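Cahier d'atelier, 28 juillet 2024

Reprise des essais de colle de peau sur les chutes de placage. Je note tout de suite, parce que la dernière fois j'ai attendu deux jours et il manquait la moitié des températures.

Point de départ : la fiche Brandale affirme que leur colle en perles « ne nécessite aucun temps de gonflement prolongé ». Je n'y crois pas. Une colle animale qu'on chauffe sans l'avoir laissée gonfler donne des grumeaux, et les grumeaux se retrouvent sous le placage. On va quand même leur laisser leur chance.

Lot A : perles Brandale, trempage court comme indiqué sur le sac.
Lot B : les mêmes perles, une nuit entière dans l'eau froide.
Lot C : le fond de bocal Holub, celui qui date de janvier, même trempage que B.

Tout au bain-marie, couvercle posé, jamais au-dessus de 60 °C. Le thermomètre du bain donne deux degrés de plus que celui de la paillasse. Je me fie à celui de la paillasse, sans bonne raison.
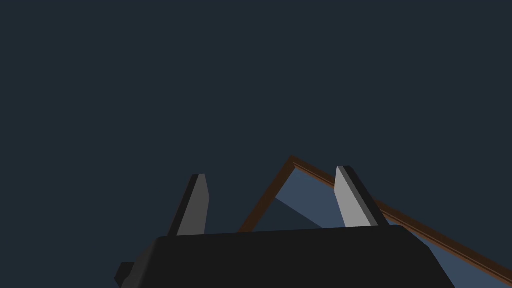
Préparation des supports

17 éprouvettes en noyer, prises dans la même planche, fil dans le même sens. Faces passées à la lame dentée, puis dépoussiérées. J'en ai écarté deux autres à cause d'un départ de nœud. Encollage des deux faces, pose à la main, marteau à plaquer. Pas de presse pour cette série, on voulait savoir ce que vaut la colle toute seule.

Remarque sur le lot A : contrairement à ce que j'attendais, pas de grumeaux visibles. En revanche ça file mal au pinceau, et la prise commence avant que j'aie fini de chasser l'excédent. J'ai dû repasser le fer sur trois pièces. B coule bien. C sent fort mais se travaille très correctement, ce qui m'agace un peu vu l'argent mis dans le sac neuf.

L'argument commercial des 31 minutes de temps ouvert me paraît tout simplement faux dans nos conditions. Peut-être dans une étuve. À l'établi, fenêtre ouverte, on en est très loin. Je voudrais voir comment la mesure a été faite avant de la recopier dans quoi que ce soit.

Arrachements

Machine de Birkport, mors réglés à l'ancienne cote. Lecture directe, pas d'enregistreur.

Le lot A tient moins bien que B, l'écart est net sur presque toutes les pièces. Meilleure valeur de la journée : 1 921 N, sur une éprouvette du lot B. Je la garde dans le tableau mais je ne la mettrais pas en avant. La rupture s'est faite dans le bois, donc ce chiffre parle du noyer et pas de la colle. Deux éprouvettes du lot A ont lâché à presque 600 N, dans le joint, avec une surface brillante et lisse des deux côtés : la colle avait gélifié avant le contact. Ça colle avec ce que j'ai senti au marteau (sans jeu de mots).

Pour C, résultats dispersés. Je ne conclus rien. Le bocal a été ouvert et refermé cent fois, on ne sait pas ce qu'il a pris comme humidité.
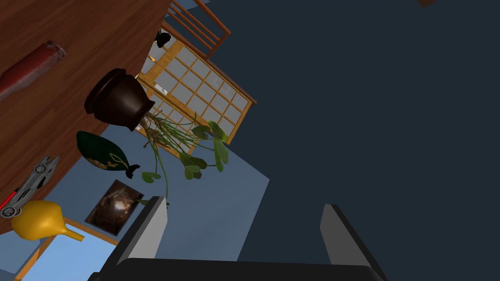 Ce qui me gêne encore

1. Les trois pièces repassées au fer sont mélangées aux autres dans la colonne A. Il faut les sortir ou refaire le calcul avec et sans.
2. On a changé de pinceau entre A et B. Probablement sans effet, mais je ne peux pas le prouver.
3. La dilution n'a été vérifiée qu'à l'œil, au filet qui tombe du pinceau. Tout le monde fait comme ça, ça n'en fait pas une mesure.
4. Le rapport Alletel, qu'on nous cite à chaque fois pour dire que le trempage ne change rien, porte sur du hêtre et avec une presse. Je ne vois pas comment on en tire quelque chose pour du noyer plaqué au marteau.

À faire

Refaire A et B avec le même pinceau, pièces chauffées au préalable, pour retarder la gélification. Si A remonte au niveau de B, j'admettrai que le trempage court est défendable quand le support est tiède. D'ici là on continue à faire gonfler une nuit.

Racheter un thermomètre. Vérifier la cote des mors. Vider le bocal Holub ou l'étiqueter « essais seulement », mais ne pas le remettre sur l'étagère des réparations.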